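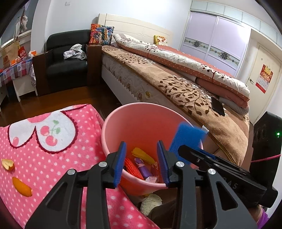 淡粉色圆桶,卷边桶口,放在床边使用。

Tazi 圆形卧室垃圾桶(无盖,8升)
颜色:淡粉色
品牌:Tazi
销售:Hevness 家居小店
库存状态:有货

Tazi 圆桶是一个给卧室用的小垃圾桶。它没有盖子,没有踏板,也没有内桶,就是一个塑料桶,上面开口,桶口向外卷了一圈。我们店里卖过几种带盖的卧室垃圾桶,退回来的理由常常是盖子:晚上关盖有声音,盖子内侧容易脏,踏板踩几个月就松了。所以从去年开始,我们把 Tazi 圆桶放在卧室类的第一位,到今年11月为止已经卖出1,586个。

请先看一下适合不适合您。如果您想把它放在厨房装剩饭和菜叶,我们建议选别的产品,页面最后有链接的名称。如果您想放在床边、书桌边或者梳妆台下面,装包装纸、纸巾、棉签、水果皮这一类每天的小垃圾,那么它是合适的。

基本参数
形状:圆形,上口比底部宽
容量:8升
材料:塑料(聚丙烯),整体一次成型
桶口:外卷边,没有毛刺
盖子:无
提手:无,用卷边提起
表面:外面细磨砂,里面光滑
颜色:淡粉色、米白色、灰蓝色,共3种
可以叠放:可以
可以水洗:可以
是否含垃圾袋:不含
包装:纸箱,里面用纸填充,没有泡沫

关于颜色
淡粉色是卖得最多的一种。它是比较浅的粉,有一点偏白,在白天的自然光下面看起来很安静,在暖色的灯光下会显得深一些。不同的手机和电脑屏幕显示会有差别,如果您对颜色的要求很严格,可以先向我们要一块色片。色片是用同一种塑料压的,大小像一张名片,免费,只需要您付邮费。

很多客人是为了配床品来选颜色。淡粉色放在白色、奶油色的床旁边很容易,和棕色的毯子也合得来。如果房间里已经有很多粉色,比如粉色的绒毯或者粉色的窗帘,您可能会担心太多了。我们的同事 Meriem Salem 负责选颜色,她的意见是同一个颜色里面深浅不同就没有问题,桶比毯子浅一点,或者毯子比桶浅一点,都好看。她自己最不推荐的是去找完全一样的粉色,因为差一点点的时候眼睛反而会一直看它。

米白色适合木头家具多的房间。灰蓝色比网页上看起来更灰,请注意。

关于桶口
卷边是这个桶最值得说的地方。便宜的塑料桶,边常常是直接切断的,手摸上去有一点割手,用久了会从边上裂开。Tazi 的桶口向外卷成一个圆圆的边,手指可以放在下面把桶提起来,桶里有东西的时候边也不会变形。

卷边还有一个用处,是挂垃圾袋。把袋口翻过来套在边的外面,再往下拉一点,袋子就停在卷边下面,一般不会滑进去。袋子太大的话,可以在旁边打一个小结,把多余的部分收紧。

桶口是全开的。坐在床上或者躺着的时候,把一张包装纸扔进去不需要瞄得很准。我们觉得这个对卧室很重要,因为人在床上的时候大多不愿意起来。

关于大小
8升对一个人的卧室来说是够用的。两个人用也可以,只是倒的次数要多。做这个大小的时候,工厂给我们看过更高的样品,高的桶在床边会挡住床单和毯子垂下来的地方,换床单的时候要先把它移开,所以最后选了现在的高度。

它也能放进大多数书桌下面。如果您家的书桌下面有抽屉柜,请先量一下剩下的空间。我们不建议把桶完全推进床底,一个原因是拿出来不方便,另一个原因是毯子的边容易掉进桶里。

如果地上有长毛的地毯或者很软的垫子,请把桶放在平的地方。底部压在绒布上的时候,桶会有一点歪,装满以后比较容易倒。最好的地面是木地板、瓷砖或者短毛地毯。

卧室里的小垃圾
写这一段是因为有客人来信问,卧室的桶应该怎么用才不会有味道。我们没有很特别的办法,只能把店里几个人的习惯写出来。

干的垃圾,像零食的包装、塑料的小网袋、标签、收据、纸巾,放几天都没有关系。塑料包装比较占地方,揉一下会自己弹开,可以折成长条再打一个结,这样桶里能多放很多。

水果皮要分开看。橘子皮和橙子皮刚剥下来的时候味道很好,有的人喜欢把它放在旁边一会儿。但是请不要放在毯子或者床单上面,橙皮里面有油,浅颜色的绒布碰到以后可能会留下黄色的印子,洗起来麻烦。剥完直接放进桶里最简单。香蕉皮和苹果核我们建议当天拿到厨房去扔,不要在卧室过夜。

喝剩的饮料请先倒掉再扔杯子。桶本身不漏水,可是垃圾袋常常会漏。

化妆棉和棉签可以直接放。指甲油的瓶子请盖紧,卸甲水不要倒进桶里,它会让里面光滑的表面变得不亮。

头发和灰尘是卧室里最多的东西,也是最容易粘在桶壁上的东西。冬天空气干,塑料会有静电,细的头发会贴在边上。用一块稍微湿的布擦一圈就可以了。

整理床边的顺序
Boris Ivanov 在我们店做仓库和售后,他以前在旅馆工作过很多年,整理房间很快。我们请他写下整理床边的方法,下面是他写的,我只改了几个字。

先把毯子上面的东西拿走,再动毯子。果皮、包装纸、纸巾都先扔到桶里。很多人先把毯子一抖,小的东西就飞到床下面去了。

第二步看地上。充电线和音箱的线先理到墙边,不然拿着桶走路的时候脚会带到。

第三步才是刷床垫的侧面和毯子的边。可以用软毛的小刷子,从上往下刷,把桶放在下面接着。桶口是宽的,所以大部分的碎屑会掉到里面。床垫边上如果有标签或者装饰,请轻一点,顺着标签的方向刷。

最后倒桶,换袋子,把桶放回原来的位置。放回原来的位置很重要,因为晚上关了灯,手会往那个地方扔东西。

床头如果是浅颜色有雕花线条的,线条里面会积灰,用干的刷子比用湿布好。湿布会把灰推到角落里变成一条灰色的线。

清洗方法
平时:湿布擦里面和外面,再用干布擦一遍。
每个月一次:用温水加一点洗碗的液体,软的海绵洗,冲干净,倒过来晾干。
有果汁或者颜色的印子:用小苏打加水调成糊,涂上去等一会儿再洗。不要用钢丝球。
有味道:洗干净以后在通风的地方放一个晚上。阳光可以,但是请不要整个夏天放在阳台上,粉色会变浅。
不可以:洗碗机、开水、漂白水长时间浸泡、有机溶剂。

外面的细磨砂表面不容易看到手印,可是铅笔和圆珠笔的印子会比光滑的表面难擦。如果家里有小孩子在桶上画画,请早一点擦。

垃圾袋
产品里面不含垃圾袋。您可以用家里普通的小号平口袋,也可以用买东西时拿回来的塑料袋,套的时候把两个提手拉到卷边外面。抽绳的袋子也能用,只是绳子那一圈比较厚,套上去会看到一点鼓起来。

不套袋子也可以用。里面是光滑的,没有接缝,干垃圾倒出来不会卡住。店里有两个同事一直不套袋子,只装纸。

我们也卖 Skistach 的纸质内袋,棕色,适合不喜欢塑料袋的人。纸袋请只放干的垃圾,水果皮会让底部变软。

和 Nosomness 带盖桶的比较
常有客人在这两个中间犹豫,所以我们把不同的地方写清楚。

Nosomness 带盖桶有一个翻盖,容量更大,适合卫生间,或者家里有猫狗会翻垃圾的情况。它的价格高一些,清洗的时候要把盖子拆下来。盖子的轴是单独的零件,坏了可以再买。

Tazi 圆桶没有会坏的零件。它轻,便宜,洗起来快,几个放在一起可以叠起来收。缺点也很明显:里面的东西看得见,宠物容易碰到,刮风的时候开着窗,很轻的纸可能会飞出来。

如果您的卧室经常有客人进来,而您介意别人看到垃圾,请选带盖的。如果主要是自己用,我们推荐 Tazi。

客人的话
我们收到的评价一共2,321条(三个颜色合在一起,包括还没有确认收货时写的追加评价)。下面选了几条,好的和不好的都有。

“买给女儿的房间。她以前把糖纸放在枕头下面,现在放在桶里了,虽然不是每次。”

“颜色比我想的浅,但是放了两天以后觉得浅的更好。边很光滑。”

“很轻,吸尘器碰一下就会走。我在底下贴了防滑的小垫子,解决了。”

“希望有更大的。8升对我们家来说两天就满。”

“收到的时候箱子角压扁了,桶没有事。客服回答很快。”

“买了两个粉的,一个放床边,一个放缝纫机旁边装线头。装线头特别好用,倒过来拍一下就干净了。”

“灰蓝色太灰,换成了米白色,换货的邮费我自己付的,这点有点不高兴。”

对于最后一条,我们已经改了规定:第一次换颜色,寄回来的邮费由您付,我们寄出去的邮费由我们付。

常见的问题

新桶有没有塑料味?
刚打开箱子的时候有一点。用温水洗一次,晾一个晚上,一般就闻不到了。如果一个星期以后还是很明显,请写信给我们,我们会换一个。

桶会不会容易倒?
空的时候,碰到会移动,因为它很轻。里面有一些东西以后就稳了。放在平的地面上,我们收到的关于倒的意见很少。请不要坐在上面,也不要踩。

可以用来装别的东西吗?
可以。有人放毛线,有人放卷起来的纸,有人放小孩的玩具。请不要直接接触食物,这个材料没有做食品用途的检查。

可以种花吗?
底部没有孔,水出不去。我们不建议在底部打孔,打了孔以后就不能退货了。

床边有音箱和插座,放塑料桶安全吗?
普通的使用没有问题。请和取暖器、蜡烛保持距离,也不要把还热的东西扔进去,比如刚熄灭的香或者火柴。电源线最好从桶的后面走,这样提桶的时候不会拉到它。

几个桶叠在一起拿不开怎么办?
在外面那个桶上淋一点温水,轻轻转动就会松开。不要用刀或者螺丝刀去撬卷边。

送货
下午三点以前付款的订单,当天发出。之后付款的,下一个工作日发出。偏远的地区会慢一些,付款页面会显示邮费。

一个纸箱最多可以放三个桶,叠放,中间隔纸。买三个的邮费和买一个是一样的。如果您想要不同的颜色放在一个箱子里,请在备注里写清楚,每一种要几个。

箱子上只有地址标签和店名。打开的时候请不要用长的刀片,桶的卷边正好在箱子口的下面,割到会留下印子。划伤这种情况我们没有办法换新的,请理解。

退货和换货
收到以后三十天内,没有使用过的可以退。请保留纸箱。洗过一次去味道的,也算没有使用过。

收到的时候有裂、有明显的划痕、颜色发错,请拍照发给我们,不需要先寄回来。售后由 Boris Ivanov 回答,他会在工作日的上午看信。写信的时候请写订单号,有订单号会快很多。

底部中间有一个小的圆点,是成型的时候留下的,每一个桶都有。它不影响使用,不算质量问题。

相关产品
Nosomness 带盖垃圾桶(卫生间、有宠物的家庭)
Skistach 纸质内袋,棕色
Hevness 软毛床刷,短柄
Hevness 厨房垃圾桶,双格,干湿分开
Tazi 圆形收纳桶,带提手(和本产品同样的颜色)

米白色目前在等下一批,可以先付款排队,也可以留下邮箱,到货以后我们通知您。淡粉色和灰蓝色都可以马上发货。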